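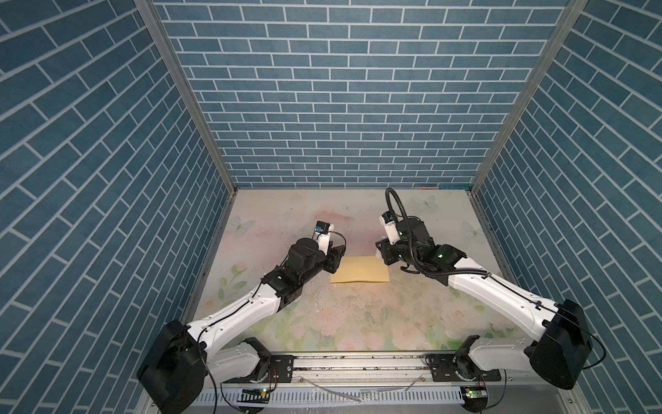
Bogdan Pawlak would throw out every padded mailer in the building and go back to plain tan envelopes, and he expected me to agree by lunch. I didn't. Envelope people have been promising a comeback for as long as I've been writing about packing, and Trurar, the mail-order seed shop in Sancombe, is only the latest to try.

The shop switched in February. Pawlak says it saves up to 62 cents an order. Maybe so. He hadn't added in the 400 printed envelopes that came with the wrong return address, or the time spent brushing crumbs off a flowered surface before anything gets laid flat on it.

Seeds travel fine in paper. Bulbs don't, and Trurar sells both. When I asked what happens to the bulbs, Pawlak said they were looking into a box.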